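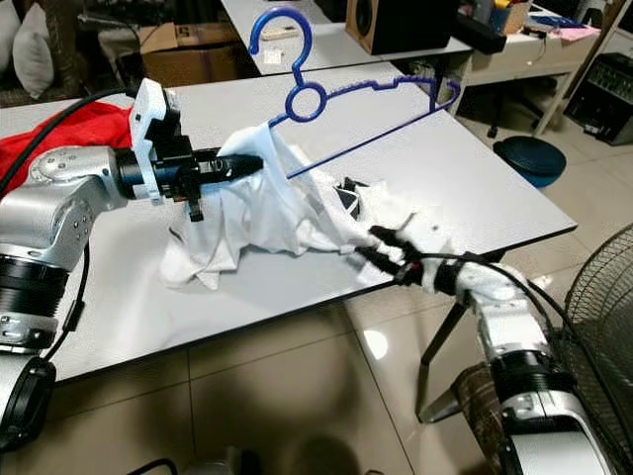
White T-shirts going yellow at the collar and underarms
Posted in Laundry and Clothing Care
August 5, 2026

I wear a plain white cotton T-shirt nearly every day, under a work shirt in winter and by itself the rest of the year. They all go the same way. After a few months the collar turns a dull yellow-gray and the underarms get a stiff yellow patch that feels almost waxy. The rest of the shirt still looks fine, so I hate throwing them out.

What I have tried so far: regular detergent (Vomia, the powder kind) on a warm cycle, then the same detergent on hot, then chlorine bleach in the dispenser. The bleach made the underarms worse. One shirt came out with patches that were darker than when it went in. I also tried scrubbing one with dish soap and an old toothbrush, which helped the collar a little and did nothing for the underarms.

The washer is a front loader, a Jimum, maybe six years old. Our water is hard. I dry everything in the machine on high because I like to get it done.

Second thing, and it may be related or not. I have started hanging some of the shirts instead of drying them, and they come out with stretched necks and little bumps at the shoulders where the hanger was. I use plastic hangers, the ordinary tube kind. Is there a better way to hang a T-shirt, or should I be folding them?

I would like to save the ones I have if that can be done without buying a lot of products. If they can't be saved I would like to know how to keep the next batch from going the same way.

Posted by hardwater_house

The underarm yellow is mostly from antiperspirant. The aluminum in it combines with sweat and sticks to the cotton. Chlorine bleach can react with the proteins in sweat and turn them darker, so stop using it on those shirts. Heat from the dryer makes any stain harder to get out, and yours have probably been through the dryer many times already.

For the old stains I would do a long soak in oxygen bleach. This is the powder sold as a whitener or stain remover, and the active ingredient on the label will be sodium percarbonate. Store brands work as well as the expensive ones. Check the label for the amount and use warm to hot water. The powder doesn't do much in cold.

1. Turn the shirts inside out.
2. Dissolve the powder completely in a bucket or sink of hot water before the shirts go in.
3. Push the shirts under and weigh them down with a plate or a jar of water so the underarms stay submerged.
4. Leave them overnight. The water will be cool by then.
5. Rub the stained parts against each other for a minute or so.
6. Wash on the hottest setting the care tag allows, with detergent, no fabric softener.
7. Hang them up and look at them in daylight before you decide whether to do it again.

Do not put them in the dryer until you are happy with them. A second soak often gets what the first one left. I have had shirts that needed three.

If the patch is stiff, there is a buildup sitting on the fabric and the soak will not get through it well. Before soaking, wet the patch with plain white vinegar, wait half an hour, and scrape gently with the edge of a spoon. Rinse it out completely before anything else touches it. Never mix vinegar with chlorine bleach, and since you have been using bleach, run the shirts through a rinse first. Also don't mix the vinegar and the oxygen bleach in the same bucket. Do one, rinse, then do the other.

The collar is a different problem. That is skin oil, plus whatever you put on your neck and hair. Dish soap was the right idea, but it needs to sit. Work a few drops of liquid laundry detergent into the dry collar with your fingers and leave it for an hour before washing. If you do that every time, the gray doesn't build up.

As for hard water, detergent has to use part of its strength on the minerals before it gets to the dirt. Either use the hard water amount printed on the box or add a little washing soda. Don't go far past the printed amount in a front loader. Too many suds cushion the clothes and the soap doesn't rinse out, and then you have gray shirts for another reason.

One more point on the machine. If the rubber seal around the door has a gray film on it, that film is ending up on your whites. Wipe it down and run an empty hot cycle. I do mine when I change the furnace filter so I remember.

For the next batch: let antiperspirant dry before you get dressed, use less of it, and don't let worn shirts sit in the hamper for a week. I changed to a deodorant with no aluminum in May and the newer shirts have stayed white so far, but it has only been one summer and that may not suit everyone.

Posted by Lapiņa

I'll answer the hanger part, the stain answer already posted is good.

The neck gets stretched from how the hanger goes in. Most people pull the collar open and shove the hanger down through it. On a wet shirt that stretches the ribbing every time. Put the hanger in from the bottom hem and bring it up inside the shirt until the hook comes out at the neck. It takes a couple of seconds longer. With the shirt lying on a table or bed it is easy: hold the hem open with one hand and slide the hanger up with the other, hook first.

The bumps come from the weight of the water pulling the fabric down over the ends of the hanger. Things that help:

Spin the load again before you hang it. Most front loaders have a spin-only setting.

Give each shirt one hard shake, then smooth the shoulder seams with your hand once it is hanging. The seams should run along the top of the hanger and the ends should not go past them. If the ends poke into the sleeves, the hanger is too wide for the shirt. Kids' hangers are too narrow for adults, but some brands sell an in-between size. I have a set from Lelum that fits mine.

Or skip hangers for drying. Fold the shirt over a rack bar at the level of the underarms, or pin it to a line upside down by the hem at the side seams. Pin marks at the hem don't show if you tuck the shirt in, and no weight is on the neck.

If you already have bumps, dampen them with your fingers and put the shirt in the dryer on low for 4 minutes. They come right out. Only do this with shirts that are already clean, because of what was said about heat and stains.

For storage I fold. Cotton T-shirts are a knit, and knits get longer if they hang for months. Thin ones do it faster. Work shirts and anything woven can hang as long as you like.

Posted by line dry only

I would just buy new ones. I get the multipacks and use the old ones for rags. They make good rags - very absorbent, no lint on windows. After a certain point you are spending more on powder and hot water than the shirt cost.

But if you do want to try it, put them in the sun while they are still damp from the soak. My mother did this with sheets, on the grass. It does lighten them. It took most of the yellow out of a tablecloth I had given up on.

Also, check the tag. If there is polyester in them the collar oil is a lot harder to get out than with all cotton.

Posted by porchlight65

Thank you all. I did the vinegar and then the overnight soak on the worst four. Two look close to new. One is better but still has a faint ring under each arm, so it is back in the bucket tonight. The one that was darkened by the bleach has not changed much and I think it is going to be a rag.

I cleaned the door seal as well. It was bad. There was a sock in there.

I had been putting the hangers in through the neck my whole life. Trying it from the hem now. I still have to find out whether the powder is safe for the light gray ones, so if anyone has used it on colors, please post how long you left them in.

Posted by hardwater_house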